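Hedgehogs moved to Vulnerable - does it change anything?

Relu Olteanu
I've fed the ones in our garden since September and I'm torn. A new category is only a word if the lane behind us still gets strimmed to the roots. We had four visiting last year and now I see two.

Veronica Ghiță
Don't agree, Relu. Our council ignored us for years, then a listing came through for the newts and they moved a path. Labels get you a meeting at least.

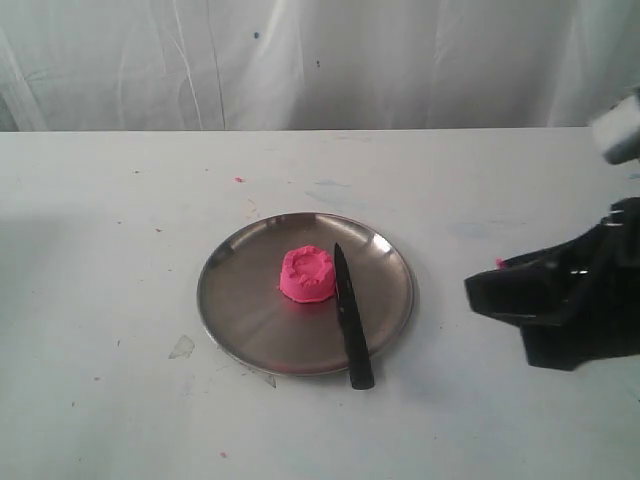 Josphat Mabula reckons the meeting is all you get. We had two of those over the bats at Girari and the barn still came down.

Veronica Ghiță
Was that before the survey or after? Makes a big difference.

Josphat Mabula
After! That's my point.

Lenuța Moldovan
Bit gloomy, you lot - I'd still send your sightings in, Relu, even the nights you see none.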